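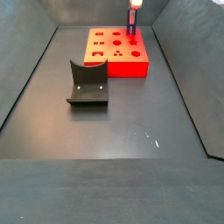

Pick one camera and get good with it, a reply in the June gripper thread told me, and if it has to be one, make it the fixed camera, because the wrist view goes bad exactly when the peg gets close to the hole. I have been testing since then and I'm not sure I agree, so I am giving it its own page.

Fixed camera, wrist camera, or both for peg insertion?
Asked by slowbench

The job is a shape sorter. Red block with shaped holes, dark gray tray, pegs go in from the top. The arm is a Skultetti with the Pereck two-finger gripper, and a Baloyi controller runs everything. I do not have money for a better camera this year, so please don't suggest one.

I have run 169 tries with the fixed camera only. It finds the block every time. What it does badly is the last bit before contact. With the gripper over the back row, the fingers are in front of the hole I care about, and it can't tell me the rotation of the peg. For the round hole that doesn't matter. For the star and the oval it matters a lot, and most of my failures are the peg sitting on the rim a few degrees off.

The wrist camera sees the holes much larger. I can see down through the oval to the tray floor. But the right finger bracket sits across the front of the peg and I lose part of the lower end behind it, so the tip looks stepped even though I know what shape it is. My tip detector doesn't like that at all.

What I would like to know:

1. Is it normal to use the fixed camera for the approach and hand over to the wrist camera for the end, or is that asking for trouble?
2. If I hand over, at what height? I have been trying 24 mm above the block, which was a guess.
3. Would I be better off moving the wrist camera or changing the finger?

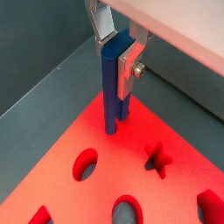

Answers

pegboard_south

1. Yes, it's normal. We do it the same way on two cells. The fixed camera gets you over the right hole, then you stop, take one wrist picture, correct, and go down. The stop is important. If you switch while the arm is moving you are comparing two pictures from two different times, and your Baloyi will stamp them by when they arrive, at least ours did until we changed the setting.

2. Your 24 mm is okay. I would go a little lower if the hole stays in view. We ended up at 22 after a lot of fiddling and I can't claim the 2 mm did anything.

3. Change the finger before you move the camera. Moving the camera means calibrating again, and you will probably find something else in the way. You also don't need to see the whole tip. Measure the angle of the peg from its flat top end right after you pick it up, and assume it stays put in the grip. If it slips, that is a grip problem — fix that with the pads.

Also, light. The block reads deep red at the back and much paler toward the front in strong light. If you find holes by a color threshold, set it separately for each row or use edges.

nutdriver

just use a compliant wrist and wiggle it in. no camera needed

tallow_lane

The wiggle does work for round pegs. I wouldn't do it with the star.

I labeled 2562 wrist pictures for a sorter like this one, on the Skultolari gripper, and the thing I would do differently is label the holes and leave the peg alone. Once you know where the hole is relative to the gripper, the peg is only an offset. My peg labels were a mess anyway, because half the tip was behind a finger and I kept guessing at it.

One disagreement with the first answer: assuming the peg stays put in the grip was fine for me on short pegs and bad on tall ones. Tall ones tipped when they touched the rim. I added a second wrist picture after any failed try, before trying again — it costs you a moment and you stop repeating the same miss.

slowbench

Thanks. I moved the stop down to 22 and I'm measuring from the top end now. I haven't run enough of the star to say anything yet. The timestamp setting was wrong on mine too.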